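Tarwood Woodworkers Forum > Finishing > Waterlox-style oil or hard wax for a kitchen table?

mopokeridge
Joined: December
Posts: 6

Hi all, long time reader. I've finally got the top glued up for our new kitchen table and now I'm stuck on the finish. We've got two kids under ten, a dog that thinks he's a kid, and a husband who has never met a coaster. Hard wax oil is what everyone at my local seems to push, but my dad swears by wiping varnish and says the oil stuff will be grey round the sink end in a year. The bloke at Moynihan Timber told me 'either's fine, love', so thanks for that.

What would you use if it had to cop spaghetti every second night?

gumnut61
Posts: 3,000

Hard wax oil, every time. I did ours with the Vitex one and when my grandson went at it with a fork I just scuffed the patch and wiped more on. Try that with varnish! You'll be stripping the whole top. Two thin coats, buff it off properly (really properly, use an old towel), and leave it alone for as long as the family will let you.

L. Carroll
Posts: 323

Have to disagree with gumnut61 there, with respect. Patch repairs are lovely if you're the sort of person who does patch repairs. Most people aren't. I've refinished a fair few oiled tables that came back to me with black rings and a dull patch where Dad sits. Four coats of wiping varnish, sand lightly between, and you can forget about it for years.

Also – what timber is it? You haven't said, and it matters. Some of the oily species will keep varnish tacky for days unless you wipe them down with solvent first.

mopokeridge

Sorry! Blackbutt top, and I was going to wrap the front edge as well. Which brings me to my other question. I'm torn between running the grain along the edge like a normal person or going vertical. I like the look of vertical with streaks of light and dark and a lighter top.
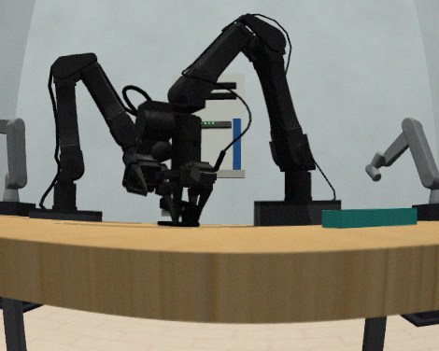
Thick, brown edge, grain running up and down, with the lighter top above it.

My worry is whether it'll look odd on something as long as ours. The kitchen's only small.

gumnut61

I like it. Bit different. I'd do it as a thick veneer, though, and not solid, or the top and the edge will be fighting each other every summer.

L. Carroll

That's the one thing we agree on. Solid timber with the grain going up and down, glued along a long-grain edge, is asking for a split. Veneer it. And ease the bottom corner, or it'll chip the first time somebody whacks it with a chair.

For what it's worth I'd also go a shade less contrast than that. Strong colour on the edge draws the eye and you'll spend your life noticing every dent.

Gukance_Pete

Coming in from the cheap seats. I've got varnish on the dining table and oil on the kitchen bench and the varnish has a big white bloom where someone put a hot pizza tray down. Oil one's been fine. So there's my sample of one each, do with it what you will.

L. Carroll

Pete, was that a wiping varnish or the waterbased stuff from the hardware shop?

Gukance_Pete

Waterbased. Fair cop.

mopokeridge

Right, I'm going to do two offcuts, one of each, and leave them next to the stove with a wet mug on top for a week. Dad's already been told he has to accept the result. Veneer for the edge, you've talked me into it. Does anyone know if I should finish the underside too, or is that a waste of oil?

gumnut61

Finish the underside. Same number of coats as the top.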